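Minutes - Working Group on Good Practice for Two-Arm Tabletop Cells
Plunbridge site, Aug 23, 2022

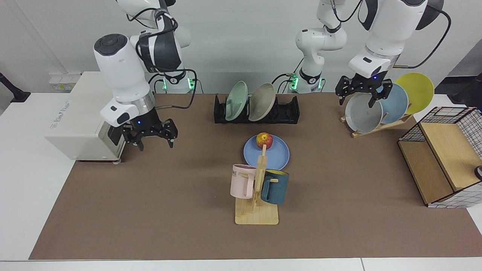

Issahaku asked whether the draft speed rule was meant to cover the whole reach of both arms or only the area above the mat, as clause 4 could be read either way. Stankevičius replied that the whole reach was intended and that the wording would be changed.

Chair: Valdis Stankevičius
Present: Plunbridge, Prandov, Brudier; Issahaku for item 1 onward
Minutes of the previous meeting: accepted with one correction (item 5, "mm" for "cm").

1. Scope of clause 4 (speed)
Agreed to replace "above the work surface" with "anywhere either arm can reach". The limit for tool speed while a person is inside the marked line stays at 150 mm per second. Prandov noted that elbow links can move faster than the tool and asked for a separate limit. Deferred - Prandov to supply measurements.

2. Shared space between the arms
Brudier presented the revised text. Only one arm may enter the middle of the mat at a time unless the task file states otherwise. Where both must enter, planned clearance between links is to be no less than 20 mm, cables included. Issahaku objected that cable position is not modeled by the planner and the figure cannot be checked for cables. Discussion followed. Agreed to keep 20 mm for rigid links and to require a slow manual run for cables before any new task is started.

3. Kitchenware tasks
The current task layout was used as the working case: two plates on edge in a black rack at the back of the mat, three more in a slanted wooden stand, a plate lying flat with an apple on it, and two mugs on a wooden mug tree.

3.1 Plates held on edge are to be gripped at the rim. Grip force is set per item and recorded in the task file. A force copied from another item counts as unset.
3.2 Any item resting on a plate is to be removed before the plate is lifted. Brudier wanted an exception for items the gripper can hold in place. Not adopted.
3.3 The mug tree overlaps the flat plate in the layout. Agreed that overlapping items have to be listed in the task file with the order in which they are moved.
3.4 Chipped or cracked ware is withdrawn. No repairs with glue.

4. Restart after a stop
Existing text allows restart from the last step. Prandov reported that nearly 15 percent of stops at Prandov's site were followed by a second stop within a minute. Agreed: after any protective stop both arms return to the home position at reduced speed, and the operator checks the mat before restarting. Base indicator lights are not to be taken as proof that an arm is safe to approach - the status on the control screen governs.

5. Record keeping
Task files and stop logs to be kept for 6 months. Issahaku asked for longer. No change for now; to be looked at again in November.

Actions
Stankevičius - reword clause 4 and circulate.
Prandov - elbow speed measurements, both arms.
Brudier - text for the manual cable run (item 2) and the overlap list (item 3.3).
Issahaku - comments on retention period, in writing.

Next meeting: November, at Brudier's site. Draft 3 to be sent out beforehand.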